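From: Omid Kermani
To: Menarard table-setting list
Date: 2019-06-17
Subject: Re: trays vs. placemats (was: picnic sets that don't make you crazy)

Gautam wrote:
> I keep reading that you can lay a whole place setting on a tray and skip
> the placemat, but every time I try it the plate eats up all the room and
> the cup ends up teetering on the rim. Do you go by a certain size? Also,
> where does the fork go? My mother would have a fit if it went on the table.
>
> And does anybody still like plastic? My sister says melamine or nothing.

Hi Gautam, and hi everybody,

Sorry for the slow answer, I've been meaning to write this up ever since the placemat thread got so long (I counted 12 unread when I got back from the lake, and I did read them all!). I'm a tray person. I've been a tray person since we moved to the place with the tiny kitchen, when every meal had to travel down a hallway and out a back door to get to anything like a table.

My rule is plate first, and shove it over. People want to put the plate in the middle because that's where it goes on a placemat, but a tray has a rim and corners and you may as well use them. Plate hard over to the left, cup in the far right corner, and then you've got the whole near right corner open for a napkin or a roll or whatever you're having. The cup is happier in a corner anyway, it has two sides to lean against if you hit the door frame on the way out, and I always hit the door frame.

On size, I wouldn't get too hung up. If your plate takes up most of one half and there's still a decent gap beside it, the tray is big enough. If the plate hangs over the rim you need a smaller plate, and for lunch a smaller plate is fine. The raised edge matters more to me than the length. I had a really pretty flat one from Dalier, basically a board with handles, and I lost a full glass of iced tea off it the first week. It's under a fern now.

As for the fork, your mother and mine would get along. But I'm going to stick up for the fork on the table! Once the tray is down, I think it's nicer to have the fork off to the side on the wood. Things roll around less when you carry, you can reach it without knocking the cup, and with a colored handle it looks like you meant it. I carry the forks in my shirt pocket, tines up, which my wife has opinions about.
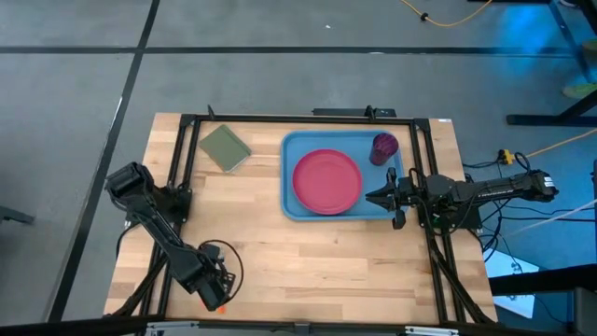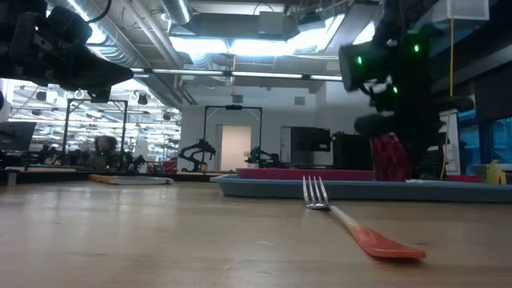 Blue tray on the butcher block, with the plate and cup in it in the first one and the fork out on the wood in the second.

So that's the color business too, which I know Filtow was asking for in the other thread (the one that turned into a fight about gingham). I like a pale tray with strong colors on it. Light blue with a red plate is cheerful without being the Fourth of July, and a dark purple cup calms it down a bit. I wouldn't match the cup to the plate. If you match everything it starts looking like a doll's tea set. An orangey-red fork handle near a raspberry plate sounds terrible when you type it out, I know, but I like it, and on plain wood it really doesn't bother me.

Plastic, yes, still. I'll eat off melamine at your sister's house any time she asks, but I don't want to carry six trays of it down the steps. And I like a cup with some texture on the outside. Smooth ones get slippery as soon as there's ice in them, and ribs give your fingers something to hang on to.

One thing I haven't solved is storage. Trays nest fine, but mine stick together if I stack them the least bit damp, and then you get that awful sucking noise and two of them come out at once. I've been putting a paper towel between each one, which works but feels silly. If anyone has a rack they like, the upright kind, please tell me the make. I'd want it to fit in a lower cabinet next to the sheet pans.

Oh, and whoever was asking if we're doing the potluck again in October, I'm in, and I'll bring the trays. Somebody else please bring the forks, I only have the one shirt with a pocket that deep.

Omid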